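4.2 View handling in the Pirkon planner

Pirkon plans from simulated views only. The body view looks out over the torso, so the white casing hides the lower part of both arms in most poses. We mask the casing from the joint state before any object query is sent. 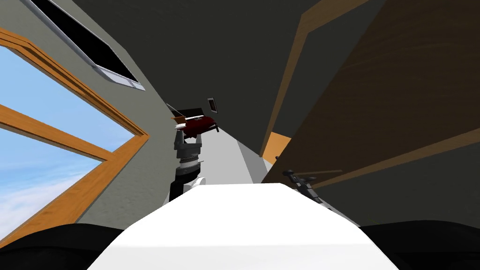
Masked pixels are treated as unknown, never as free space. The Chou filter then fuses 3 consecutive masks and passes the result to the grasp scorer. Each scene was run for 2000 control steps with replanning every 18 steps.

Door, wall and floor edges serve as anchors for the tilt estimate. Where a board overhangs one gripper, the planner adds a clearance term for that arm alone. 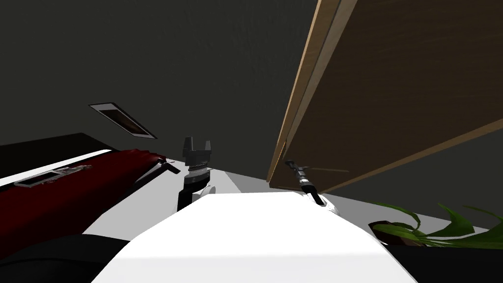
4.3 Arm assignment

Assignment is solved before path search. Both grippers start open, and the cost of each arm is the sum of reach, clearance and the share of its links that is masked.

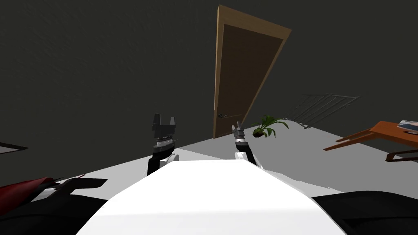
Ties go to the arm with the lower masked share. We tested 2 tie rules on the Stollisness scenes and kept the simpler one.

Figure 7. Wrist view during a hold. The dark object is clamped at its narrow part, against a wood-grain background.

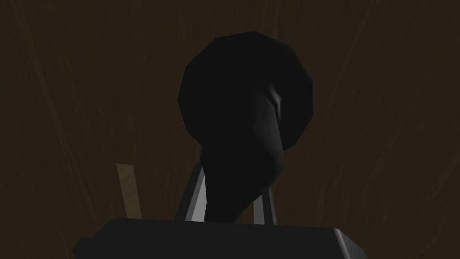 Pui-shan Tseng objected in review that a wrist view with low contrast should not be allowed to override the body view, and asked for a fixed weight. Thijs Boersma preferred a weight set by edge strength. The released Starkov configuration uses the fixed weight, and the edge-strength version remains available as a flag.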